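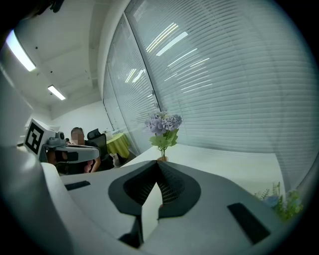 Attachment 1: white gripper in close-up, second gripper at left

Ticket 1142
Status: Resolved
Site: Pilkington, ground floor
Opened by: Peiyu Han
Category: Printing

Problem
The Zorkby label printer stops partway through large jobs. Small jobs are fine. Anything over a few dozen labels prints 46 and then the light goes amber. The queue on the PC still says "Printing" and has to be cleared by hand before the next job will go. Started in October, after the office PCs were replaced.

9:10 am - Peiyu Han
Changed the roll and cleaned the head with an alcohol wipe. Same result, stops at 46. Tried a roll from the older batch too. The self-test page prints clean.

9:45 am - Support
Please check the label size in the driver and on the printer's own menu. If they don't match, the printer can lose the gap between labels and stop. Also let us know if it is on USB or the network.

10:20 am - Peiyu Han
Sizes match. It's on the network, through the switch in the supply closet. We print the bin labels from the Hollar stock program, if that matters. The full run is 3000 labels, so restarting it every 46 isn't workable.

10:50 am - Support
Please send the same job over a USB cable, with the network cable unplugged from the printer.

11:30 am - Peiyu Han
Sent 200 over USB and got all 200. Back on the network it stopped at 46 again.

11:40 am - Support
Then the printer and the label file are OK. On the PC, open the printer properties, go to the Ports tab and click Configure Port. Tell us whether it says Raw or LPR, and whether SNMP status is checked.

1:15 pm - Peiyu Han
It says LPR, and SNMP is checked. The old PC is still under the desk so I turned it on to compare - that one was set to Raw with SNMP off.

1:25 pm - Support
Set the new one to match the old one. Restart the print spooler, then turn the printer off for 5 minutes before trying again.

2:40 pm - Peiyu Han
Done. Printed 500 with no stop, and the queue cleared without help. Will start the full run after lunch break cover is back. The other two new PCs need the same change and I'll do those this afternoon.

4:30 pm - Peiyu Han
All three PCs changed. Full run finished. OK to close.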